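How to set your two-armed robot a tidying job it might finish

People keep asking whether a machine can do the chores yet. The reply depends on the chore, and on how much of your evening you'd like to spend watching it. Putting marker pens away is a good first test. A four-year-old can do it, though try getting one to.

Start with a surface you can wipe and walls on three sides, so that anything dropped stays within reach. Put out a handful of pens with different coloured caps. Leave a few lying at odd angles, as they would be in any real house.

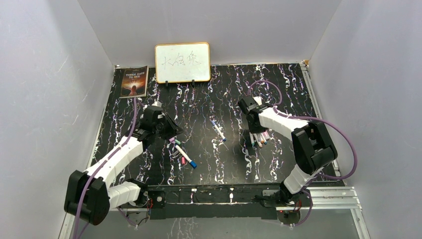
Words: the Zurnora workshop notes, Astdale

Markers are harder than they look. They're thin, they roll, and two lying close together will be treated as one fat pen by any gripper in a hurry. Bring the fingers straight down and close them slowly. If a pen lies at a slant, turn the wrist to match before you go down. With two arms, give each its own side of the table and agree who gets the middle. Ours spent most of December being terribly polite about it.

Run the job 24 times and write down every result, including the embarrassing ones. Change one thing between runs: the spacing, the lighting, the number of pens. Leave a book or a small whiteboard at the back as well, as a desk with nothing else on it proves very little.

Our best run took 51 seconds. By hand it takes three, if you can be bothered. So no, don't sell the vacuum cleaner just yet, and keep a spare set of pen caps in the drawer.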